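Shojaei Recipe Cards, README

Scanned and typed recipe cards from the Shojaei family kitchen, plus a few boxes that came in later from neighbors in Hellamden. 3,000 cards typed so far. Last big update December 17, 2023.

Maintained by Yasaman Ahmadpour (typing, Persian cards) and Huệ Mạch (Vietnamese cards, file cleanup). Write to either of us, Huệ is faster.

What's in the folder

cards.csv, one row per card. This is the one most people want.
ingredients.csv, one row per ingredient line, links back by card_id.
notes.txt, margin notes, stains, phone numbers (blacked out), grocery lists on the back.
old/ is the November version. Leave it alone unless you need to check something. The ids don't match the new ones, sorry.

Columns in cards.csv

card_id: number, no meaning, gaps are fine
title: as written on the card, spelling kept
title_en: our English title. Blank if the card was English already
box: which box it came from (Vitik, Nitier, Kitchen, Loose)
lang: en, fa, vi, mixed
course: soup, rice, bread, sweet, pickle, other. "Other" is too big, we know
serves: only if the card says so. Most don't
handwriting: A to F, one letter per writer. F means no idea
typed_by: ya or hm

Vitik and Nitier are the brand names on the lids of two cookie tins. They say nothing about where the recipes are from. Somebody asked.

How the typing was done

Typed by hand from scans. OCR was tried on 200 cards and it was bad at the handwriting, worse on the Persian, so that got dropped. Each card typed once. 15 of the longer ones typed twice and compared, mostly they differed on fractions and on whether a squiggle was "tsp" or "tbsp". When in doubt we put a question mark right after the unit, like 2 tbsp?. Search for the question mark before you cook anything with baking soda in it.

Spelling is kept in title and in the raw ingredient line. Cleaned up in ingredients.csv under item_clean. So "tumeric" and "turmeric" both turn up as turmeric there. Barberries and cranberries are NOT merged, some cards swap one for the other and we wanted to keep that visable.
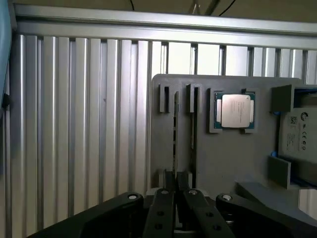
Known problems

1. Amounts like "one tea glass" or "a coffee can of flour" left as is. No conversion. There were at least two sizes of tea glass in that kitchen and they don't agree.
2. Oven temps missing on a lot of the older cards. "Hot oven" is typed as hot oven.
3. 65 cards are duplicates or close to it, same recipe copied out for a cousin. Marked dup_of in ingredients.csv, should be in cards.csv, will move it.
4. Some Vietnamese titles lost their accent marks in the old export. Fixed in cards.csv. Not fixed in old/.
5. Opening the csv straight in a spreadsheet program turns 1/2 into a date. Import it as text. Please. This has eaten two evenings already.
6. Box "Loose" is a mess, order is just the order they came out of the bag.

Using it

Free for home cooking, school work, research, newsletters. For a printed cookbook ask first, a few of the writers' kids want a say. Don't try to match handwriting letters to names, and if you do recognize your aunt, tell us and not the internet.

Fixes welcome. Send card_id, what it says now, what it should say. One per line. If it's a taste opinion (too much saffron etc) it goes in notes.txt with your initials.

To do

- move dup_of
- split "other", pickles are done but drinks and jams are still in there
- second pass on the fractions
- rescan the split pea stew card, bottom line is under a grease spot
- ask about the pages tucked in the back of the Nitier tin, might be a seperate set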